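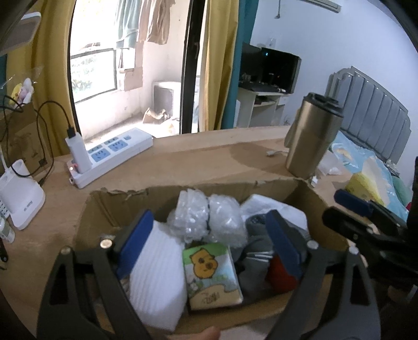
A gripper with two fingers

At the Turkine open day, visitors could see how a gripper picks things up. A gripper does the job of a hand. The black one over the cardboard box has 2 arms, and each arm ends in a blue pad. Between the pads is a small packet with a cartoon animal on it.

Why a packet is tricky

A packet can bend or slide when it is squeezed. Plastic wrap is tricky too – it is shiny and changes shape. Press too hard and things get squashed. Press too gently and they slip.

Your turn

Darcy Penner showed the groups how to try it at home. Hold out one finger and your thumb, and keep the others tucked in. Now lift a sock out of a full drawer without moving the rest. Children aged 9 and over can book for October.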